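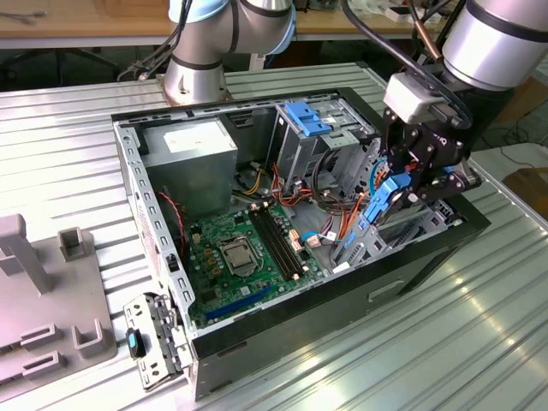 Drindholm Refurbished Desktop Tower

Equipment category: Desktop computers, refurbished
Supplied by: Bineritz Equipment Reuse Service
Available to: Schools, public libraries, clinics, housing associations and registered training centers
Minimum order: 4 units
Warranty: 2 years, parts and labor

Overview

The Drindholm is a full-size desktop computer rebuilt from office machines that have reached the end of their first period of service. It is intended for shared rooms where the same computer is used by many people in the course of a day, such as a library reading room, a classroom or a reception desk. It is suitable for word processing, spreadsheets, web browsing, online forms, video calls and most school software. It is not recommended for video editing or for technical drawing.

The tower format has been kept for this product line. A tower takes up more floor or desk space than a compact computer, but its memory, drive and power supply can be replaced separately, and a site with basic tools can carry out most repairs without returning the unit.

What is supplied

Each order includes, for every unit:

Desktop tower, cleaned and tested
Power cord
Wired keyboard and mouse
Printed setup sheet
Test record bearing the unit number

Monitors are not included. They may be ordered separately through the Grirkora catalog, where stock is listed by screen size and connector type. Customers who already own monitors should check the connectors before ordering and request adapters on the same form.

Condition and grading

Units are supplied in one of two grades. The grade refers to outside appearance only and has no bearing on performance or warranty cover.

Grade A units have light marks that are not noticeable at normal viewing distance. Grade B units may have scratches, faded areas or traces of removed labels. No unit is supplied with a cracked case, a missing side panel or a damaged power button.

Because source machines come from several organizations, units in a single order may differ slightly in case design and in the position of the front connectors. Where a matching set is required, for example in a computer classroom, please state this on the order form. Matching sets are assembled as stock allows and may take longer to deliver.

Refurbishment process

All units pass through the Bakhtiari workshop, where work is carried out in a fixed order. The machine is opened, dust is removed, and the cables and boards are inspected. The original storage drive is taken out and sent for data destruction. A new solid-state drive is then fitted in its place. Memory is tested and brought up to the standard amount for the product line. Fans that are noisy or slow are replaced.

The completed unit is left running under load overnight. Any unit that shuts down, restarts or reports an error during this period is returned to the bench and must pass the full test again before release.

Data protection

Original drives are never reused in this product line. A certificate of destruction is kept for each drive and is available to the donating organization on request. Receiving organizations may be assured that the drive in their unit has held no data other than the operating system installed by the workshop.

Installation

1. Place the tower on a firm, level surface with clear space behind it. Do not stand it directly on carpet.
2. Connect the monitor, keyboard, mouse and network cable.
3. Connect the power cord to a grounded outlet, then set the switch on the rear of the power supply to the on position, where a switch is fitted.
4. Press the power button and follow the instructions on the screen.
5. Enter the unit number in the Grirkora portal to begin warranty cover.

Sites installing a whole room of computers should ask their electrician to confirm that the circuit is adequate before the units are switched on together.

Care and servicing

The outside of the case should be wiped with a dry or slightly damp cloth. Vents should be kept clear of paper, curtains and stored items. In dusty buildings, the inside of the case should be cleaned once a year, with the power cord removed, by a person familiar with computer hardware.

Customers may add memory or replace the drive themselves without affecting the warranty, provided that the parts removed are kept and the change is entered in the portal. The power supply itself must not be opened under any circumstances. Faulty power supplies are exchanged free of charge during the warranty period and should be returned whole.

Ordering and delivery

Orders are accepted throughout the year. Requests for delivery before the start of the school year should reach the service by July. Organizations applying for the first time are asked to send proof of registration and the name of one person authorized to accept delivery.

Stock at the Bakhtiari workshop is limited to 300 finished units at any one time. The service releases 2000 units a year across all product lines, and large orders may be divided into several deliveries by agreement.

Deliveries are made to a ground-floor entrance. Packaging is collected on the next visit if it has been kept flat and dry.

Returns and end of use

A unit that arrives damaged should be reported within the portal before it is installed, with a note of the unit number and the nature of the damage. A replacement will be sent from available stock of the same grade.

When a Drindholm is no longer required, it may be returned to Bineritz at no cost. Usable parts are recovered for repairs and the remainder is passed to a licensed recycler. Customers are asked to remove their own files beforehand and to return the power cord with the unit.

Contact

Questions on specification, grading or eligibility should be addressed to Shahab Nouri, Equipment Supply, Bineritz Equipment Reuse Service. Please quote the product name and, for units already in use, the unit number printed on the test record.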